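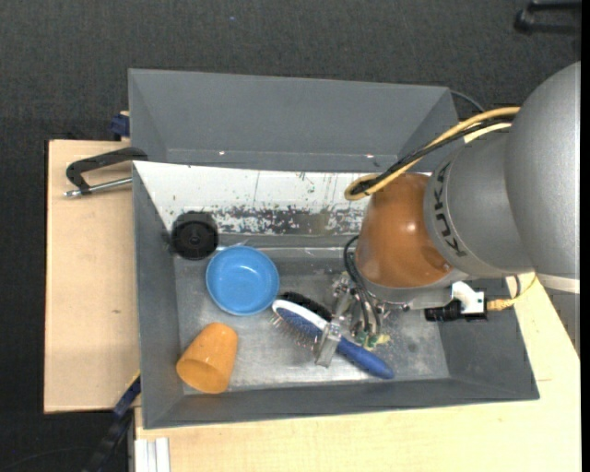
A KUKA robot arm reaching into a large grey bin on light wooden boards.

Dremby Altell Portable Bird Hide, one person
Item no. 1437
In stock
Last update of this page: September 26, 2020

The Altell is a small standing tent for watching and photographing birds from close distance. It is made for one person with a chair, a tripod and a bag. We have sold it since the first model, and the present one is the third. The main differences are a quieter door and a lower front window, both asked for by customers who photograph waders and ducks from the bank.

Inside the hide

The inside height is 143 cm, so you sit in it and you do not stand. Most people use a folding chair with a low seat. If your chair has thin legs, please put something flat under them on wet ground, as the hide has no floor. We tried a floor in the second model and it was noisy with every movement of the feet, and birds notice this much sooner than they notice the tent.

There are seven windows: three at the front, one at each side and two small ones at the back. Every window has a net which you can look through, and a cloth flap on the inside. The flaps close with toggles and cord. There is no hook-and-loop tape anywhere on the hide. The middle front window has also a sleeve for the lens, with a drawcord. It takes lenses up to a diameter of 21 cm with the hood on.

Cloth and colour

The outer cloth is a matt polyester in a brown and green pattern. It keeps out a normal rain shower. In a long and heavy rain some water can come through the seams over the door, and for such days we recommend the rain cover from Aitken (sold separately, see Accessories). The cloth does not shine in low sun, but a new hide has a smell for some days. Hang it open in a shed or under a roof before the first use.

Setting up

Take the hide out of the bag and hold it away from your face, then let the frame open. Push the four corners out until you hear them lock. Put the pegs in first at the side where the wind comes from. With a little practice it takes two minutes, and packing it away takes longer – the folding is shown on a card which is sewn in the bag, and it is good to try it at home once or twice.

In strong wind use the four guy lines also. We do not advise leaving the hide out overnight, with or without them.

Using it near birds

Place the hide well before the birds arrive, and go in while it is still dark if you can. For kingfishers, owls and birds of prey, please do not put it near a nest. In many countries you need a licence for this, and in all of them the bird can leave the eggs. A feeding place, a drinking pool or a regular perch gives better pictures anyway, with less worry for everybody.

What is in the bag

Hide with frame
Carrying bag with shoulder strap
Pegs and four guy lines
Folding card
Repair patch and a short piece of spare cord

Accessories

Aitken rain cover for Altell
Dremby low chair, brown
Net for the lens sleeve, fine or coarse
Bean bag, delivered empty

From a customer

"I had it by the reed bed at Nodesgate for the whole of November. The water rails came out in front of me and one walked along the side of the tent. I would like one more pocket for the flask, but otherwise I am content." – Hüsnü Akbulut

Delivery and return

Orders are sent on the next working day. The packed hide is flat and round, so it does not fit in a parcel locker, and somebody must be at home to receive it. You may send it back if it is clean and has not been used outdoors. Spare poles, toggles and nets can be ordered singly. Please write to us which model you have – the number is on the white label inside the door.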